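Hand-held gripper comparison: frequently asked questions

This page collects the questions we receive most often about our comparison of the Parry and the Kedmont, the two hand-held grippers we tried for recording demonstrations at Drivenura. Zainab Ogundipe keeps the page and answers most of the mail. If your question is missing, please write to us and we will add it.

Which grippers did you compare?

Two models, the Parry and the Kedmont. Both are made to be held in the hand, one on each side, and both are followed by a camera through printed marker squares. The recordings go into the same controller software, Nuvora, so the difference in the results should come from the grippers and not from the software.

How many demonstrations did you record?

We kept 1,402 demonstrations in total. Another 241 were thrown away, mostly for lost tracking or for a finger pad that was not seated correctly. We did not throw away a demonstration only for being slow or clumsy. A slow one can still be useful for training.

Who made the recordings?

Thanakorn Wongsuwan made the larger part and I made the rest. We both used both models. I have smaller hands than Thanakorn, and I mention this for the reason that the Parry handle felt thick to me after one hour and he did not notice it at all.

What tasks did you use?

There were 22 tasks. Most of them are household work: folding a cloth, moving cups, opening drawers, closing a zipper, handling doors and latches. We wanted tasks where two hands must work together, and also a few where one hand only waits. The waiting hand is a good test of tracking. It tends to drop down or turn away, and then the markers are difficult to see.

Why do you give so much attention to doors?

A door is a simple object for a person and a difficult one for a gripper. The handle or latch can be small, the force is not in a straight line, and the hand must stay close to a large flat surface for a long time. Glass doors add one more difficulty, which is reflection. The camera sees what is behind the glass and also a weak copy of what is in front of it.
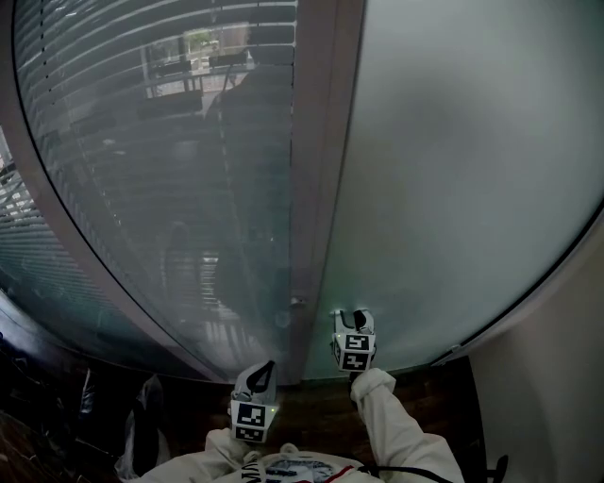
For marker tracking we were afraid that a reflected marker would be read as a real one. With the Kedmont it happened only a few times, and Nuvora rejected these readings by their size and distance. With the Parry it happened more often, and we had to clean the files by hand. Frosted glass gave us less trouble than clear glass with both models.

Which camera position do you recommend?

For two-handed work we prefer a wide lens on the head, looking down and forward. It keeps both hands in view in most postures. The price is strong distortion near the borders, so please calibrate the lens before each session — not once a month, as we did in the beginning. We lost a good part of our August recordings in this way.

Does the light in the room matter?

Yes, more than we expected. Strong light from a window makes the white parts of a marker too bright, and its border disappears. Blinds help, but thin slats with sun behind them make a pattern of stripes, and the detector then works more slowly. We had our best results in the late afternoon, with the lamps on.

Can I wear normal clothes during the recording?

You can. Please check that the sleeve does not slide over the marker housing when you extend the arm. A fitted cuff is enough. Very loose sleeves covered the lower marker in several of our drawer recordings.

Which finger pads are better?

The Kedmont pads hold smooth objects better. The Parry pads are firmer, and I like them more for cloth. They are also easier to replace: you push one pin and the pad comes out. For the Kedmont you need a small screwdriver and some patience.

So which model should I buy?

If you work mainly with doors, drawers and other fixed objects, I would take the Kedmont. If you work with cloth and soft things, the Parry is a fair choice and it is lighter. Thanakorn does not agree with me completely — he would take the Kedmont for everything.

Will you share the recordings?

We plan to share the drawer and cup tasks first. The door tasks need more cleaning. Please do not ask for a date, we do not have one yet.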